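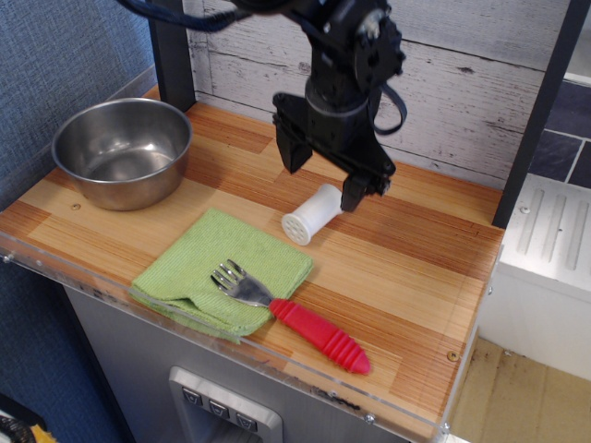
Hi Leobardo,

Quick catch-up on the Gromcombe coaching program before your board meets (I know you asked for one page, so I'm behaving!). We're now 4 months in, and I'm pretty happy with where things are.

## Cohorts

All 16 neighborhood teams are still with us. Bautista lost its team lead over the holidays, and I was nervous about that one, but her co-lead stepped up and they've already held their first community dinner. More than 300 residents have come to something we've run so far – listening sessions, mostly, plus the design workshops at the Jendden branch library.

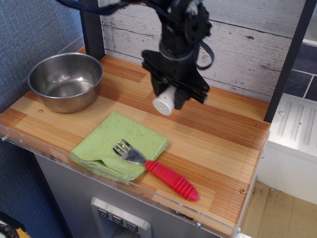 The workshops are going better than the webinars. People log in, mute themselves and vanish, and I don't blame them. I'd like to move the remaining webinar money into two more in-person days, if you're okay with that. It wouldn't change the total.

## What's been hard

Child care, again. We budgeted for 40 evenings of it and we'll run through those before the end of March. Also, the Grarar team still hasn't picked a project (they're torn between the bus stop and the tenant hotline), so I'm meeting with them twice this month to help them narrow it down.

## Next

Coach check-ins, then the midyear survey. I'll send you the draft questions first, and the receipts are coming separately.

Talk soon!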